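제어 루프에서 지연 찾기 (3)

2023년 2월 9일

지난 글에서는 관절 명령이 튀는 문제를 보간 쪽에서 잡아 보려다가 실패했다.

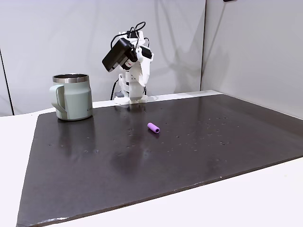 그래서 이번에는 보간은 그대로 두고 시간 기록부터 다시 봤다. 내가 쓰는 제어 노드는 Drutix라는 이름으로 혼자 관리하는 파이썬 코드인데, 카메라 프레임을 받는 스레드와 서보에 명령을 보내는 스레드가 같은 큐를 나눠 쓴다. 처음 짤 때는 편해서 그렇게 했고 그 뒤로 손을 대지 않았다.

로그 포맷은 Prirkine에 맞춰 두었다. 한 에피소드를 돌리면 2264줄이 나온다. 명령 시각, 관측 시각, 목표 각도, 읽은 각도 순서다. 이걸 그래프로 그려 보니 719번째 줄에서 관측 시각이 명령 시각보다 120ms 뒤처져 있었다. 그 뒤로는 차이가 줄지 않고 에피소드가 끝날 때까지 계속 간다. 정책 쪽에서는 이미 지나간 자세를 보고 다음 동작을 계산하는 셈이니 팔이 목표 근처에서 왔다 갔다 하는 것도 설명이 된다.

원인은 큐 크기였다. 설정 파일에 900으로 적혀 있었다. 언제 그렇게 적었는지 기억이 없고 커밋 메시지에도 "설정 정리"라고만 되어 있다. 프레임이 한 번 밀리면 오래된 것부터 차례로 꺼내 쓰기 때문에 따라잡을 방법이 없다.

고친 내용은 다음과 같다.

- 관측 큐를 없애고 최신 프레임 하나만 들고 있는 버퍼로 바꿈
- 명령 큐는 관측과 분리
- 타임스탬프는 프레임을 디코딩한 뒤가 아니라 받은 직후에 찍음

세 번째는 Takeshi Arai 씨가 예전 글에 댓글로 남겨 준 내용이다. 그때는 차이가 없을 거라고 답했는데 내가 틀렸다. 디코딩 시간이 들쭉날쭉해서 그 값이 그대로 지연 측정에 섞여 들어가고 있었다.

컵 손잡이 쪽으로 접근하는 동작을 다시 돌렸더니 마지막 구간의 떨림은 없어졌다. 다만 작은 원통을 집으러 내려갈 때 손목 각도가 늦게 따라오는 건 그대로다. 이건 지연보다는 역기구학 쪽 문제로 보인다. 손목이 특정 각도를 넘으면 해가 두 개 나오는데, 지금 코드는 매번 먼저 나온 해를 고른다. 직전 관절값과 가까운 해를 고르도록 바꿔야 한다. 어두운 판에 빛이 반사되는 부분에서 물체 마스크가 깨지는 것도 따로 봐야 하는데, 노출을 고정해 놓고 비교할 생각이다.

Plustier로 시뮬레이션에서 먼저 재현해 보려고 했지만 카메라 지연을 넣는 옵션을 못 찾았다. 아는 분은 댓글 부탁드린다. 역기구학 수정은 브랜치만 따 놓은 상태고 테스트는 아직 안 썼다.

공감 7 댓글 3 공유하기

이 블로그에서 검색

새 글 알림을 이메일로 받아 보세요. 구독은 언제든지 해지할 수 있습니다.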